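作業ノート 12月 Venkataraman室 計量カップの件

14時開始。午前中はシンクの水栓の交換で水が使えず、予定より遅れて始めた。担当は自分とBindu Hegdeさん。Murali Acharyaさんは途中から。

今日やること。
・色つき計量カップのセットの洗浄と乾燥
・柄と縁の点検
・実容量の確認(水を量って重さで見る)
・重ねてしまうときの手順を決める
・棚のラベルの書き直し

きっかけは先週の粉の配合で、二回続けて生地がゆるくなったこと。レシピは変えていないし、粉の袋も同じだった。Binduさんの見立てでは、青と紺を取り違えたのではないかという話。自分も同じことをやった覚えがある。引き出しの中は暗いので、青と紺はぱっと見て区別しにくい。しかも重ねてあると縁しか見えない。

まず洗浄。中性洗剤とスポンジ。研磨入りのスポンジは使わない。前に使った人がいたらしく、黄色の内側に細い擦り傷が入っている。量るのに支障はないが、傷に粉が残りやすいので黄色だけは二度洗いにした。赤は柄の付け根に乾いた生地がこびりついていて、ぬるま湯にしばらくつけてから竹串で落とした。柄の付け根は今後も毎回見ること。洗ったつもりでいちばん残るのがここ。

乾燥はふきんの上に伏せて置いた。最初に上向きで置いてしまい、底に水がたまったのでやり直し。伏せて置くと今度は柄が邪魔でまっすぐ伏せられない。ふきんの端を折って段をつけ、そこに柄をのせると落ち着く。Binduさんのやり方。乾かしている間に点検表の様式を作った。

点検の結果。

赤:変形なし。柄の先に少しざらつき。使用可。
橙:変形なし。使用可。
黄:内側に擦り傷。使用可、次の入れ替え候補。
緑:縁に小さい欠けがあるように見えたが、爪で触ると汚れだった。落として終わり。使用可。
青:柄の刻印が薄くなっている。読めないほどではない。使用可。
紺:変形なし。使用可。

6個とも廃棄は無し。

次に実容量。秤はHorardを使用。水平を出し直してから始めた。前回誰かが台ごと動かしたらしく、気泡が端に寄っていた。動かしたら水平を見る、は壁にも貼ってあるが、貼り紙の位置が高すぎて目に入らない。貼り直す。

手順は、空のカップをのせてゼロにし、水をすりきりまで入れて読む、だけ。ただ、すりきりが思ったより難しい。水は縁で盛り上がるので、どこを満杯とみなすかで値が動く。自分とBinduさんで読みが合わなかったので、途中からスポイトで入れて、目の高さを縁にそろえ、盛り上がりが消えたところで止めることにした。やり直した分だけ記録に残し、それ以前の値は線で消してある(消しゴムは使っていない)。

もうひとつ困ったのが、柄の重みで軽いカップが傾くこと。水が少ないうちは柄の側に倒れる。青がいちばんひどい。手で支えると秤の値に出てしまう。柄の先の下に何か置く案も出たが、それも荷重が逃げるので駄目。結局、先に小さい受け皿を秤にのせ、その中にカップを立てかけてから全体でゼロを取った。傾いたままだとすりきりが出せないので、受け皿の縁にふきんの切れ端をかませて高さを合わせる。ふきんごとゼロにしているので値には影響しないはず。ただしふきんに水がこぼれても重さに入ってしまうから、こぼしても気づきにくい。縁を拭いてから読む。

紺の読みがほぼ76 gで、これは刻印の値より軽い。他の色は刻印と読みの差が気になるほどではなかった。紺だけ三度やり直したが傾向は同じ。水温のせいにするには差が大きい。Desteckの納品書を探したところ、紺だけ後から単品で補充したものだった。元のセットの紺は昨年度になくなっている。色は同じでも型が違うのかもしれない。確かめるには元の紺が要るが、もう無い。Mavsteadの部屋に同じセットがあるはずなので、Muraliさんが向こうに聞いてくれることになった。返事が来るまで、紺は粉の配合には使わない。

柄の長さも見ておいた。補充した紺は、Mavsteadから以前もらった寸法の控えと比べて柄が14 mm短い。型違いの疑いが強くなった。控えの数字がどこからどこまでを測ったものか書いていないので、断定はしない。自分の分は、椀の外側の縁から柄の先までで測った。今後もこの測り方でそろえる。

ここで休憩。Muraliさん合流。これまでの経過を説明。

Muraliさんの意見は、色で呼ぶのをやめて容量で呼べばいい、というもの。もっともだが、作業中に声をかけるときは色のほうがずっと早い。「橙とって」で済む。Binduさんも色に賛成。妥協案として、点検表と配合表には容量と色の両方を書く。口頭は色のまま。ただし「青」と「紺」は聞き間違いはしないが見間違いをするので、取った人が刻印を見て読み上げる。面倒だがしばらくやってみる。

白い丸シールを紺の底に貼る案も試した。乾いた状態ではよくついたが、重ねると下のカップの内側に当たってめくれる。やめ。油性ペンで柄の裏に点を打つのは、食品に触れるところではないにしても気が進まない。これもやめ。引き出しの中で青と紺の置き場を離すのが現実的だと思う。

重ね方の話。今まで誰も決めていなくて、最後に洗った人がなんとなく重ねていた。困っていたのは次の点。
・柄の向きがばらばらで、引き出しの仕切りにつかえる
・間に挟まった小さいカップを見落として「足りない」と騒ぐ
・きつくはまって抜けなくなる

いちばん下は橙にしてみた。椀が深く、上に何をのせても倒れにくい。赤を橙の上に斜めに入れると、赤の柄が上に残って持ちやすい。まっすぐ奥まで押し込むとはまりこんで、抜くときに下の橙ごと持ち上がってしまう。途中で止めて、柄を少し立てておくくらいがよさそう。

柄をみんな同じ側にそろえる案は、見た目はいいが柄の重みが片側に集まって倒れる。広げて置いて、どれから入れるか何通りかやってみた。机の上で柄の向きがばらばらだと手が引っかかるので、重ねる前に、使わない色は橙から離しておくと楽。黄は手前に置いた。

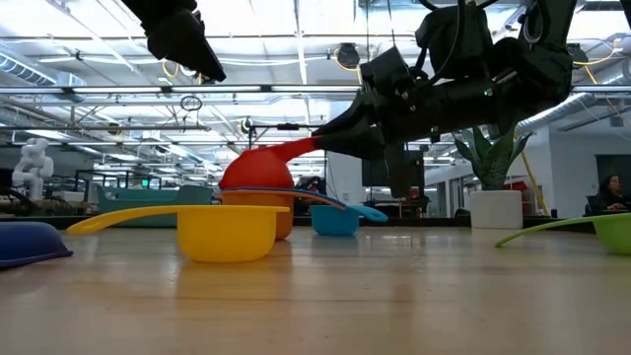

重ねたあとに抜く練習もした。赤を抜くときは柄の先をつまむより、付け根に近いほうを持ったほうがぶれない。柄の先だとてこになって、少しの動きで椀が大きく振れる。粉が入っているときにこれをやるとこぼす。Binduさんは空いた手で下の橙を押さえていた。両手が使えるならそれがいい。

濡れたまま重ねるのは禁止にする。間に水の膜ができると吸いついて、無理に引くと柄に力がかかる。紺が後から補充になったのも、もとは柄が折れたからだという話がある(Muraliさんの記憶なので確かではない)。急ぐときは重ねずに、ふきんの上に並べたままにしておくこと。翌朝の人がしまえばよい。

机の天板は明るい色の木で、濡れると跡が残る。今日も受け皿の輪じみがひとつできた。すぐ拭いたら薄くなった。水を量るときは下に敷物を敷く。明日、給湯室の棚から古いトレイを一枚持ってくる。

それから照明。天板に天井の灯りが映りこんで、水面の高さを読むとき邪魔になる。秤を窓側の端に寄せたらいくらか読みやすかった。ただし窓側は人が通るので、読んでいる間に机を揺らされる。どちらを取るかは保留。黒い厚紙を後ろに立てる方法もあるらしいので、次に試す。

しまう手順(仮)。
1. 内側と柄の付け根に汚れがないか見る
2. 乾いていることを指で確かめる
3. 橙をいちばん下に置く
4. 小さいものから目で確認しながら入れる。押し込まない
5. 赤は最後。柄を少し立てる
6. 青と紺を同じ山に入れない

6番は、紺の件が片付いたら見直す。いまの引き出しだと紺だけ別に置く場所が狭いので、仕切りを一枚ずらす必要がある。ねじで留めてあって今日は外せなかった。プラスのドライバーを借りてくること。

棚のラベルは半分だけ書き直した。旧ラベルの糊が残ってきれいにつかない。Binduさんがドライヤーで温めてはがす方法を知っていて、それで何枚かはきれいに取れた。残りは明日。ラベルの文字は、容量を大きく、色を下に小さく書く。逆にしていたものが混ざっているので、貼る前に見比べる。

配合表の直し。先週のゆるい生地の二回分は、どの色を使ったか記録がない。推測で書き足すのはやめて、「カップ不明」とだけ書いた。同じ配合を、紺を使わずにもう一度やる。それで固さが戻れば取り違えか紺の容量のどちらかということになるが、その二つは分けられない。分けたければ紺を使った回も要る。粉がもったいないので、やるなら量を減らした配合で。

未決
・紺の型違いの確認(Muraliさん、Mavstead待ち)
・黄の入れ替え時期。Desteckで黄だけ買えるか、買えても同じ型かどうか
・秤の置き場所
・引き出しの仕切り

追記。片付けのとき、青が布巾の下に入っていて少し探した。小さいのでふきんをたたむ前に必ず下を見る。秤の電源は切った。受け皿は洗ってかごの中。

追記2。Muraliさんから、Mavsteadの控えは椀の内側から柄の先までの寸法だった気がすると連絡あり。それだと上の14 mmの差はそのまま比べられない。向こうの返事が来てから測り直す。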